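Confessions of a Reluctant Packer

I used to be the person sitting on a suitcase at two in the morning, sweating, with one knee on the zipper and a shoe in each hand. Every trip, without fail. I'd pack for a beach, a blizzard and a wedding, all for a long weekend in Nandcombe, where the fanciest thing you can do is eat a crab roll on a bench.

So when my closet shelf finally gave way last spring (under the weight of luggage, naturally), I decided I was going to learn to pack like a grown-up. I gave away the giant case. I kept one carry-on and one small backpack, and I promised myself I'd live out of those two for a year. I'm now well into that year and I have opinions!

The first surprise was clothes. I had always thought clothes were the problem, and they really aren't, at least for me. Once I admitted that I wear the same gray pants every day of every vacation, the rest was easy. Two pairs of pants, four tops, a sweater, a thing to sleep in. I spent 10 days in Sowa with that lot and did laundry once, in a bathroom sink, with hotel shampoo. My tops smelled like green apples for the rest of the trip and I was fine with it.

No, my problem was the little stuff. Chargers, earbuds, three kinds of lip balm, the travel sewing kit I have carried for years and never once opened. Little stuff spreads. It gets into the corners and the side pockets and the toes of your shoes, and then you're kneeling on an airport floor with your whole life spread around you, looking for a pen.

A friend had been telling me to buy pouches for ages and I'd always rolled my eyes, as it sounded like buying more things to hold the too many things I already had. Well, she was right. I picked up a set for 50 dollars at the big Loltico store downtown, which felt steep, and I've since found perfectly good ones at a yard sale for pocket change. Buy the cheap ones. What you want is a decent zipper and some mesh, so you can see what's in there without tipping it out onto the bed.

I did go a bit overboard in the beginning. I had a pouch for cables and a pouch for adapters and — I'm not proud of this — a pouch for smaller pouches. These days I'm down to three. One is for anything with a plug, one is for anything that could leak, and the last one is for whatever I'll want in my seat on the way there. That last one gets packed at the very end and lives at the top of the backpack. On the overnight train to Kinus, all 780 miles of it, I didn't get up to dig through my bag even once. The man across from me was up and down all night hunting for his reading glasses, and I felt for him, I really did.

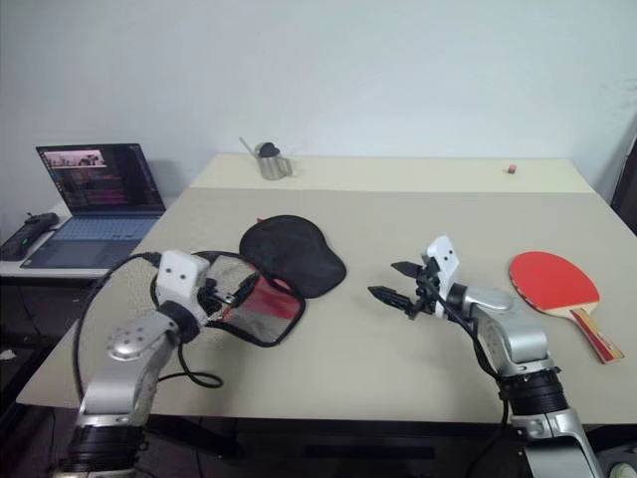
What I Stopped Bringing

Books, mostly. It hurt! I used to haul four paperbacks everywhere and finish half of one. Now I take a single book and leave it wherever I'm staying when I'm done, and I pick up something else on the way. I've read some very strange things this way, including a thriller set entirely in a cheese factory.

I also quit packing full-size anything. And the hair dryer is gone, along with the backup umbrella and the shoes I bring in case somebody invites me dancing. Nobody has, so far. If they do, I'll dance in sneakers.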